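Início Edição atual Números anteriores Submissões Contato
Buscar no periódico... Ir

4. O almoço anunciado e o almoço vendido

Confesso que comecei esta parte do trabalho achando que ia ser a mais fácil. A ideia era pegar as promoções que os restaurantes mandam por mensagem de manhã (prato do dia, bebida com desconto, sobremesa de cortesia) e ver se o prato anunciado saía mais do que sairia num dia comum. O Settimio Guerra me cedeu o histórico do Petridis, a casa dele, e a Onduvia, que cuida dos envios de outros restaurantes do bairro, liberou o resto. Deu um total de 3.733 mensagens, e eu li todas, uma por uma, com muito café!

Dessas, 1.125 falavam do almoço. Separei as que traziam preço das que só davam o nome do prato, e aí já apareceu a primeira dor de cabeça: tem restaurante que escreve "preço camarada" e não diz mais nada. Isso é preço? Eu decidi que não. O Renzo Pellegrini, que codificou uma parte do material comigo, achava que sim, e a gente discutiu uma tarde inteira por causa disso. Ficou a minha regra, mas guardei a versão dele para o teste de robustez da seção 6.

4.1 Cruzando mensagens e comandas

As comandas vieram do caixa, exportadas pelo Terkora, num formato que eu não desejo a ninguém. Depois de tirar as canceladas e as de consumo interno, sobraram 3.329. Para cada uma anotei o horário de abertura, o prato principal e se a promoção do dia tinha sido enviada antes ou depois das onze da manhã. Mensagem que chega ao meio-dia e meia pega o cliente já sentado em outro lugar, pelo menos era essa a minha aposta.

Descartei os dias em que o prato anunciado acabou antes do fim do serviço, porque ali a venda para por falta de comida e o número engana. Também deixei dezembro de fora: é mês de confraternização, mesa de vinte pessoas, cardápio fechado... outro bicho. A Figura 3 acompanha esta subseção.

Figura 3. Garra preta, fonte de alimentação cinza e gabinete de computador aberto.

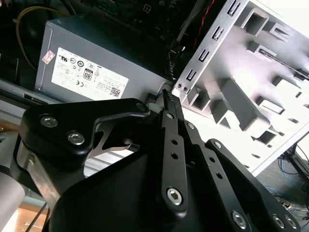 4.2 O que eu vi nos dados

O envio cedo ajuda, e ajuda mais quando o preço aparece logo na primeira linha. Com o preço escondido lá no fim, depois de três frases sobre o tempero da avó, o efeito quase some. (Eu adoro o tempero da avó, que fique registrado.) A exceção foi a terça-feira no Petridis, quando o prato do dia é sempre a mesma lasanha e o pessoal vai com ou sem mensagem.

Fiz ainda um questionário curtinho com 100 clientes, na saída do almoço, perguntando se lembravam da promoção recebida. Muita gente lembrava do prato e errava o preço, quase sempre para baixo! No Brorex, que muda o valor toda semana, essa confusão foi maior, e o gerente me contou que discute isso no caixa com frequência. Volto ao assunto na seção 5, quando entro nas promoções de fim de tarde.

Este site usa cookies para melhorar sua navegação. Aceitar Configurar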